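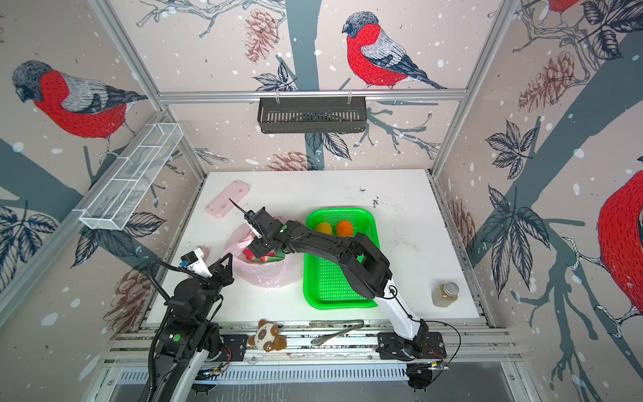
Packing firm Plivard gives bag work to robot arms, staff move to checking

The grocery packing company Plivard has started to use pairs of robot arms for a part of its order packing, and the people who did this work by hand are now learning other tasks. The first cells came into use in December, after a test period of 12 weeks.

Until now, 29 employees worked at the packing tables in two shifts. They moved fruit and small goods between baskets and bags, and each of them repeated the same movements for most of the day. According to the company, no job will be cut because of the new cells. Four employees have already finished a training course and work as cell operators. The others will take the same course in small groups before summer.

"My shoulders are better, this I can say for sure," said Ivana Villalba, who has packed orders at Plivard for many years and was in the first group. "But I must think more than before. When the arm stops, I have to understand why it stopped, and in the beginning I was nervous to touch anything."

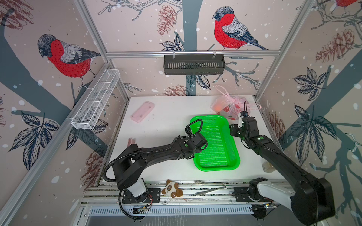 The operators' day is divided in a new way. In the morning they prepare the cells and check the grippers, and after that they follow the work and step in when something goes wrong. Soft bags are still the most difficult part, said production manager Nicanor Ocampo, and the arms get a lot of practice with them. A rigid thing like the green basket keeps its form when a gripper comes near its rim, but a thin plastic bag with tied handles can be different every time. For this reason the operators write down each failed grip, and their notes go to Trurkov, the company that supplies the control software.

Not everyone is satisfied. Anouk Lambrechts, who represents the employees, said that the pay for operators should be higher than for packers – the work asks for more responsibility and a new skill. She also wants a clear rule about how many cells one person can watch at the same time. Today it is one operator for two cells, but this is only an oral agreement.

Plivard said that it will discuss pay when all employees have finished the course. The talks about the number of cells have already begun, and the next meeting is planned for the spring.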